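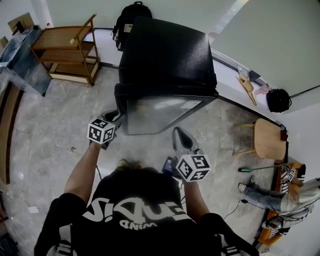
4.2 Pose Recovery and Stream Alignment

Filed under: Robotics / Perception and Software

The tracking layer of Flalari estimates the pose of each hand-held gripper from the printed cube mounted on it. Every visible face of a cube carries a square fiducial pattern, and the geometry of the full cube is stored in a calibration file that is loaded when a session is opened. The detector runs on each camera stream independently. Where two or more faces of a cube are found in the same image, their corners are solved jointly as one rigid body. Where only one face is found, the solver returns both candidate orientations and passes them to the filter described in Section 4.3, which selects the candidate closer to the predicted motion.

Large household appliances are a demanding case for this method. Glossy panels and tinted doors can return a mirrored pattern that decodes poorly but still passes a loose threshold. Printed matter on the appliance, such as a QR code, produces square contours that the first stage of the detector must examine and discard. Flalari therefore rejects any candidate whose reprojection error exceeds 4 pixels, and it checks the winding order of the corners before a pattern is decoded. Both tests are applied before the pose solver is called, so that rejected contours add little to the processing time.

Each gripper also supplies its own wide-angle stream. The jaw and housing occupy a large and fixed part of this view. A static mask, drawn once per gripper type, removes that region from feature extraction – without it, the visual odometry module treats the housing as the dominant stationary surface and reports almost no motion. Lens distortion is strong toward the borders, and straight edges such as window frames bow outward. We keep the raw image for policy training and use an undistorted copy only for odometry. 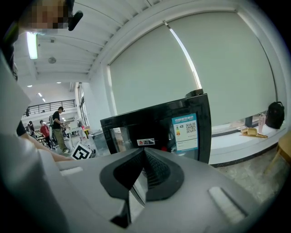
Figure 4. Raw view from a gripper camera, with the jaw in the foreground, a microwave oven directly beyond it, and a marker cube to the left of the oven.

Streams are aligned by the Zidness scheduler, which assigns a common clock to all devices at 30 Hz. Images that arrive late are held in a buffer of 3000 entries and matched to the nearest tick. If no image falls within the permitted window, the tick is marked as missing and the pose is left empty. Earlier versions filled such gaps by linear interpolation. This practice was dropped when it was found to smooth over short contacts between the fingers and the object.

The output of this stage is a single record per tick, holding the gripper poses, the jaw widths, and a validity flag for each source. The planner reads these records directly and requires no access to the original video.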